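Runtime and Wear in Replacement Laptop Batteries
Project Report, Department of Applied Electronics
16 Mar 2026

1. Purpose

This project compared replacement batteries from three suppliers, Brivasard, Keslow and Tokarz, in the laptops that the department lends to first-year students. The lending desk had reported that many machines could no longer last through a morning of classes. The group was asked to recommend one supplier before the next order is placed in September.

Parts at hand, on the shelving and in a bin on the floor.

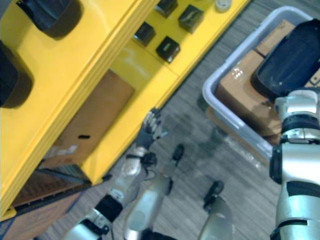
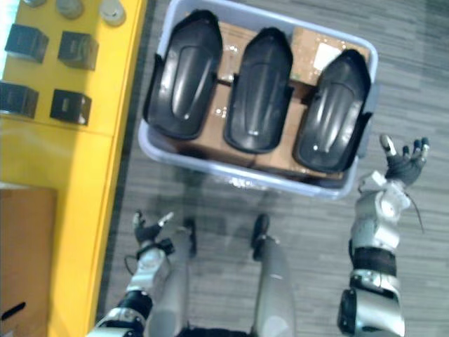 Bogumił Sowa, commenting on the first draft, asked why the group had measured runtime at all when the charge controller already reports the remaining capacity of the pack. His view was that a reading taken from the controller would have saved several weeks and given the same ranking. The group considered this and kept the original method. The controller's figure is an estimate that depends on how the pack was last calibrated, and the three suppliers do not calibrate in the same way. His remark did lead to the added comparison in Section 4.

2. Method

All packs were rated for the same capacity. Each was charged fully, left to rest overnight, and then discharged in a laptop running a fixed script that opened documents, played video and loaded saved web pages. Screen brightness was held at the middle setting and wireless was left on. The script wrote a log entry every minute until the machine shut down. Fellenance, a free logging program, was used for this purpose. Each run was repeated on a second laptop of the same model.

Over the whole project the logs recorded 1,639 charge and discharge cycles. Runs interrupted by a system update were discarded and repeated.

3. Results

The Keslow packs ran longest when new and kept their lead through most of the test period. The Tokarz packs began slightly behind but lost capacity more slowly, and by the end the gap between the two was small. The Brivasard packs showed the widest spread: some matched Keslow, while others shut down with nearly 20 percent of charge still showing on the screen.

4. Reported and Measured Capacity

For Keslow and Tokarz, the controller's figure followed the measured runtime closely. For Brivasard it did not, and recalibration helped only in part. A ranking based on the controller alone would have placed Brivasard second — a result the runtime logs do not support.

5. Recommendation

The group recommends Tokarz for the September order. Keslow is an acceptable second choice if delivery times are a concern. The lending desk should also record the installation date on every pack, as the age of the existing batteries could not be established from department records.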